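Do you need a smart thermostat? I still doubt it

Every fall the same conversation starts up in my house. The first cold morning comes, somebody turns the heat on, and within a week I have read a dozen articles telling me that the plain box on my hallway wall is costing me a fortune. This year I gave in and tried one of the clever ones. I had it on the wall from October to the end of March, and I kept the bills.

The one I bought was a Clonar. I picked it over the Wieser because the Wieser wanted a subscription to show me my own heating history, and I have my limits. The box said I could expect "significant savings." It didn't say compared to what. I've learned to look for that part, and it is missing more often than you would think.

Compared to what is the whole question. If you leave your heat at one temperature day and night, all winter, then sure, almost anything will save you money. A kitchen timer would save you money. I already turned mine down before bed and when I left for work, and I've done that since I rented my first place in Gustdale, where the windows rattled and the landlord paid for nothing. So the fair comparison for me was a smart thermostat against a person who can walk down a hallway.

I used 400 therms over the same months last winter. With the Clonar on the wall I used 396. You can work out for yourself what 4 therms costs where you live, but it didn't buy me lunch. And one winter is never quite like the next, so I wouldn't swear that even those 4 belong to the thermostat. A mild week in February would do it.

I know what the answer to this is, because I went looking for it on the Bundwood owners' forum (Bundwood makes my furnace, and the people on there know far more than I do about the insides of it). The answer is that I was using it wrong. I should have let it learn. I should have stopped touching it. Several people told me I had confused it by turning it down at night by hand, which is the exact thing it was supposed to be doing for me.

So for all of January I kept my hands off. It learned that I get up at 5:30, which I do, sometimes. It learned that the house is empty in the afternoon, and then I had a cold and stayed home, and it let the place drop to 58 while I was under a blanket on the couch. There is a sensor that is meant to notice people. It is in the hallway. I was not in the hallway. You can buy extra sensors for the other rooms, naturally.

Then there are the monthly reports. Mine said I was doing better than my neighbors, every single month, with a little green leaf. I would love to know which neighbors. One of them has a house twice the size of mine and the other goes south after Thanksgiving. I've asked the company how the number is worked out and got back a friendly note with a link to the page I was asking about.

To be fair to it, a few things were good. I could turn the heat up from the car on the way home, and I did that more than I thought I would -- which may be where some of my savings went. It told me when to change the filter. The screen is easy to read without my glasses. If you have stairs and bad knees, or a second house you worry about in a freeze, I can see paying for it.

What I can't see is the way these things get sold, as if the old kind were a hole in your wall that money falls out of. My old thermostat has a dial. It has been in this house longer than I have and the only care it ever got was dusting. It doesn't update at 3 in the morning and forget the time. The Clonar did that twice.

The best money I have spent on heat was 101 dollars on weatherstripping, a door sweep and a tube of caulk, and one dull afternoon putting them in. I could feel the change at my ankles that same evening. I don't have a clean number for it, so treat that with as much suspicion as you'd give the leaf. But the draft by the back door is gone, and I haven't had to make an account with anyone.

The Clonar is back in its box for now. I may put it up again next December and leave it completely alone for 3 full months, so the forum can't say I meddled. I've kept the meter readings in a notebook either way.

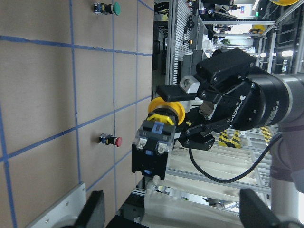 If I do run it again I'll write down the outdoor temperature every morning too, which I should have done the first time. And if your own bills say something different from mine, I'd like to see them, as long as you tell me what you were doing before.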